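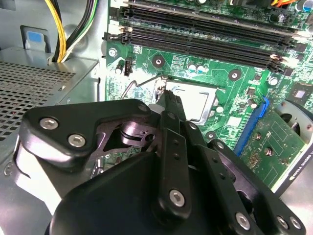 Refurbishing Desktop Computers for the Plerkcombe Loan Scheme
By Joaquín Montecinos
December
Filed under: Student Projects, Computing

1. Aim

The aim of the project was to take desktop computers the college no longer used and get as many as possible ready to lend to students at home. Jarman House stored 59 machines from the old Erkby teaching rooms. My part was the inside of the cases: cleaning, checking the processor and memory, and writing down what each machine needed.

2. Method

Each case was opened and laid on its side so that the motherboard faced up. I removed the cooler first, turning it slightly before lifting, and wiped the old paste off the top of the processor. The processor stayed in its socket under the metal retention plate unless the machine had failed to start. The lever on the socket has to be pushed down and out before it will lift, and on the stiffer boards this took two tries.

The memory was taken out, the slots were brushed, and the modules went back in one at a time with a test after each. I put fresh paste on, refitted the cooler and tightened opposite corners in turn. Every machine then ran a memory test overnight.

3. Results

Of the 59 machines, 41 passed first time. Eleven passed after the memory was swapped or reseated. Four had bent pins in the socket and were kept for parts. The other three would not power on with a known good supply, and I did not have time to look further.

The budget was £200 and went mostly on paste, wipes and coin batteries. We bought the paste from Cliltard in small tubes, and a large one would have been cheaper.

4. Problems

The bent pins are the main thing I would do differently. I did not photograph the sockets before starting, so I can't say if the damage was there already. Dust was also worse than expected - two cases had to go outside before I could work on them.

My labels fell off the first six cases and I had to match them again by serial number, which lost an afternoon.

5. Further work

The machines that passed still need an operating system and a keyboard each. The parts list is in Appendix B.

536 views | 14 shares | 3 comments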